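Hex keys: what we lend, what we sell and what we ask

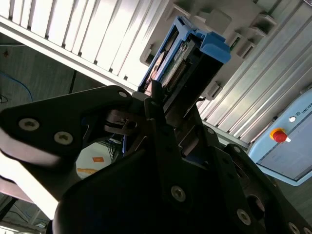 Round silver screws with hexagonal sockets, on matte black plates. The blue part is plastic.

Hex keys are the tools most often borrowed from the Draria Tool Library and the ones most often returned to the wrong box. After the spring stocktake we have changed how they are kept, and from 9 May 2022 they will be lent in complete sets only. Single keys will no longer go out on a member's card.

The sets are on the left-hand wall as you come in, in the rack where the wood planes used to be. Metric sets have a green tag and imperial sets have a white one. Please look at the tag before you leave. The two kinds are close enough in size to be mistaken for each other, and an imperial key in a metric screw will often turn it a little way and then slip. Once the corners of the socket have gone, the screw is much harder to get out than it was to begin with.

If you don't know which kind you need, bring the item in, or bring one of the screws if you can get it out. Jamshid Mousavi is at the counter most mornings and will find the right key for you. Bicycles and flat-pack furniture are nearly always metric. Older machines, some guitars and a good deal of garden equipment may be imperial, and now and then we see a repaired item with both.

A few members asked at the last open evening how to stop damaging screws. Jamshid's advice is as follows. Clean out the socket first. Dust, paint and old grease collect in the bottom and stop the key going all the way in, and a key that is only halfway in will round off the edges. A cocktail stick will do for most dirt. For paint, use a scriber from drawer 4. Then push the key fully home and hold it straight before you put any weight on it. Ball-ended keys are handy for reaching a screw at an angle, but they touch less of the socket, so loosen the screw with the plain end and change over once it is moving.

For a screw that will not move, put a drop of penetrating oil around the head and leave it overnight. Warmth from a hairdryer can help where thread glue has been used, though keep it well away from plastic parts and paintwork. Do not put a length of pipe over the key. We have had two keys come back twisted this year, and in both cases the screw stayed where it was.

Screws going back into metal should be started with the fingers, for several turns, before the key is used. If there are several in a ring or along a plate, put them all in loosely and then tighten each a little at a time, working across from one to its opposite. This matters more on anything that has to sit flat, such as a pump cover or a saddle clamp. Screws going into plastic need much less force than people give them. Stop when the head meets the surface.

Worn keys are the other common trouble. If the end of a key looks rounded, put it in the red tin on the counter and tell whoever is on duty. The short ones can be ground back square and used again. Please don't put a worn key back in the set for the next person to find.

Kathleen Costello has sorted the spare screws that were in the biscuit tins at the back. They are now in the small-parts cabinet, arranged by thread and then by length, with the stainless ones kept apart from the plated ones. Stainless is the better choice outdoors and in bathrooms. Members may take a handful for a repair without charge. Larger amounts should be paid for in the honesty box, at the prices on the cabinet door. We are short of the longer sizes and would be glad of any you have at home. Mixed jars are welcome as long as they are free of wood screws and nails.

Kathleen also has a box of thread gauges, which may be used in the building but not borrowed. They are the quickest way to find out what you have.

Loans of hex key sets are for one week, and may be renewed once by telephone if no one else is waiting. Before you bring a set back, check that every key is in its slot. A missing key should be reported at the counter so that it can be replaced. There is no fine for this, but the set cannot go out again until it is complete.

The torque wrench is a separate loan and needs a short introduction first. Ask at the counter to arrange one. It goes away for checking in October and will not be available that month.

The side door on Besnard Lane is still being repaired. Please use the front entrance, and ring the bell if you need help with anything heavy.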